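Big week on the Gestex project! We've been training a policy from hand-held gripper demos, and I finally ran the test I'd been itching to try - what happens if you keep the messy bits? Most of our filtering throws out any stretch with heavy motion blur or a person filling the view. That cost us 14 of every 100 demos.
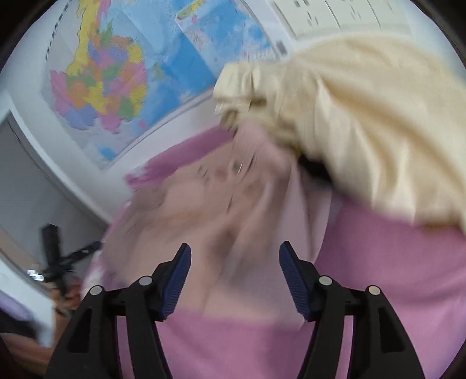
So I trained twice, once on the 445 clean demos we had in September and once on the full set with the blurry ones left in. Same network, same six tasks, same seeds. The full set won on five of them! Cloth folding gained the most, and I really didn't see that coming (I'd bet on the cup task). The only loser was drawer closing, by a hair. Next up is a rerun at Stunness with 698 demos and new lighting.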